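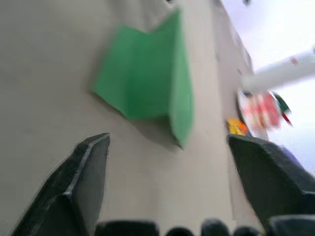
4.3 Tuning the wrist view: blur gate, finger mask and grasp hints

By the time you reach this section you should have Ketent installed, the arm talking to the Prellen controller, and the hand-eye calibration from 4.2 saved under a name you'll recognize next week. If the calibration is still called "untitled," go back and name it now. We'll wait.

What follows teaches the software which wrist views it may trust and which it should let go by. A camera that rides along with the gripper gives you a wonderful close look at the work, but it also moves whenever the arm does, and many of the views it delivers will look like the one at the head of this section: edges soft and doubled, the folded green piece plain enough to a person and quite hard on an outline fitter. Ketent can deal with this nicely once it's been set up, and the setting up takes a cup of coffee's worth of time.

Before you begin

You'll need the operator password, a clear path for the arm, and a few parts of the kind you really mean to pick. Please use real ones. Kauko Ruotsalainen, who wrote the first version of the outline fitter, tuned it for a whole month on gray test blocks and has been very frank with us about how much of that he had to redo.

CAUTION: The arm moves by itself in steps 3, 8 and 12. Keep hands and sleeves out of the work area and the stop button within reach.

Setting the blur gate

1. Open the Perception panel and choose Wrist, then Live. The picture should appear in a moment. If you get a gray rectangle instead, the Prellen controller has probably not released the camera stream; restart the stream from the Devices menu and try again.

2. Turn on Show Sharpness. A number appears in the corner of the view. Higher is sharper, and on a still arm with good light it should sit well above 200.

3. Press Sweep. The arm makes a slow pass over the table and then a quicker one, and the panel draws the sharpness number as a line. The dips are the fast parts of the motion.

4. Drag the gate line until it rests just under the flat, high stretches of the graph. The factory setting is 200. Anything under the line will still be shown to you and recorded in the log, but the planner won't use it to place a grasp.

NOTE: It's tempting to lower the gate when the planner seems slow to make up its mind. Try shortening the exposure first (Camera, Exposure, given in microseconds). We ship it at 2000, and a brighter lamp lets you go lower without the picture turning to grain.

5. Set Settle Views to 2. This is how many good views in a row the planner wants before it commits to a pose. A higher number makes for a more careful robot and a slower one.

Masking the fingers

The gripper fingers reach into the wrist view from the bottom corners, and unless they're masked the segmenter will sooner or later offer you one as a part to be picked up. Black fingers over a light table are about as easy to mask as anything gets, so enjoy it.

6. Choose Mask, then New From Fingers. The current finger shapes are outlined in blue.

7. Check that both fingertips are fully inside the outline, and the dark rounded shapes of the gripper base along the bottom of the view as well. Use the brush to fill in whatever was missed. A little too generous is fine here, although every bit you paint over is a bit of table the software can't see.

8. Press Cycle. The gripper opens and closes, and the mask should follow the fingers the whole way. If it lags behind, open Timing and add to Finger Delay in steps of 15 milliseconds until it keeps up.

9. Save the mask. Masks belong to one set of fingers, so if you swap fingers you'll have to come back to step 6.

Folded and creased parts

Sheet parts folded in a zigzag deserve a word of their own. Each panel catches the light a little differently, and the segmenter, left to itself, may split one part into two or three neighbors. The notched top edge where the folds meet doesn't help it either.

10. In Segmentation, turn on Join Panels. Neighboring regions of nearly the same color will be treated as one part when they share a long edge.

11. Set Joint Angle Limit to suit your folds. Sharp creases want a larger value. Watch the live view as you change it, and stop when the outline goes around the entire part and leaves the shadow on the table alone. If the outline keeps swallowing the shadow, lower Shadow Tolerance one notch.

12. Choose Plan, then Dry Run. The arm moves to the pre-grasp pose, waits for its settled views, and shows the proposed finger positions without closing the gripper. Press Repeat a few times, turning the part by hand between runs once the arm has parked and the panel says Safe to Enter.

CAUTION: Dry Run keeps the gripper open, but the arm still travels down toward the part at working speed.

Clutter at the far end

Bright items toward the back or side of the table will turn up in the wrist view whether you want them or not. Draw a Work Region around the area you pick from and the planner will ignore everything outside it as a target. It goes on treating those items as obstacles, and we'd ask you to leave that setting on.

If something doesn't look right

The sharpness number jumps about on a still arm. Check the lens for fingerprints, then check the camera bracket screws.

The outline trembles. Raise Settle Views by one, or turn on Smooth Outline if your parts have no fine corners that matter.

The planner reports "No settled view." Your gate is too high for your light. Repeat steps 3 and 4.

Grasps land to the same side each time. Redo the hand-eye calibration in 4.2, and please don't correct for it with the Offset fields, which are meant for finger pads.

For anything else, send the log folder to the Ketent desk at Flondine, where Assunta Negri reads every report that comes in. Begović bracket owners should add the letter stamped on the camera mount, as the hand-eye defaults differ between versions.

Continue to 4.4, Saving and sharing a cell profile.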